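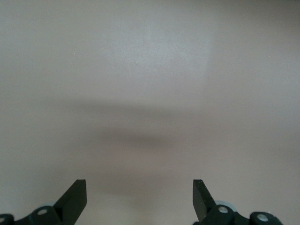 The Sakalauskas record plant in Sindon opens its doors once a year, in February, and I have wanted to go ever since I bought my first Zurgate single and saw the plant's name in tiny letters on the back. This year I finally got a ticket! Visitors were let in from 10 a.m., and we began in a quiet room with our coats still on, listening to a test pressing from start to finish before anyone showed us a machine. I liked that a lot. With nothing much to look at — a plain, pale gray surface, a patch of cooler light fading out softly on its left side — I heard the bass line on that song properly for the first time, and I must have played it a hundred times at home.

After that we went through to the cutting room, which is smaller than my kitchen and very warm. The lathe was running when we came in, cutting side B of a new Hokanico live album, and we took turns at the microscope to see the groove. Loud parts wiggle and quiet parts run nearly straight. You can pick out the drum hits by eye once you've been shown how (I needed showing twice). The guide let us ask whatever we wanted, and somebody asked why the last song on an album so often sounds a bit dull. The groove gets tighter near the label, so there's less room for the high notes, and bands who know this put a slow song there. I've been checking my shelves ever since and so many of them do it.

The pressing hall is the loud part. They hand out ear plugs at the door, so take them. A warm puck of vinyl goes in, the labels go on top and underneath with no glue at all, the press closes, and out comes a record with a ragged skirt around it that gets trimmed off. The Hokanico album is getting a first run of 500 copies, and the Zurgate reissue they were pressing that morning was a run of 600, in dark red. One of the reds came out with a swirl of black in it and was going straight in the bin to be ground up again, and I have never wanted anything more in my life.

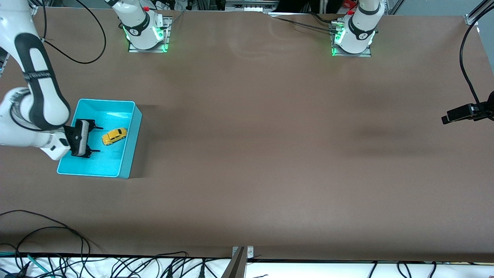

Brown-covered tabletop, green lights on the two arm bases.

Lunch was soup and bread in the canteen, and then there was a swap table where people had brought their doubles. I traded a scratched soul compilation for a Hokanico seven-inch I had only ever heard on the radio — the fade is longer than on the album version, by quite a bit, and there's a handclap in it I'd never noticed.

A few practical things if you're thinking of going next year. Bus 63 from Sindon station stops right by the gate, but the last one back leaves early, so look it up first. Tickets go in a day. Wear shoes you don't mind getting dusty, and bring cash for the seconds bin by the exit, where sleeves with bent corners are sold cheap. I came home with four and played them all before bed.

Last updated: February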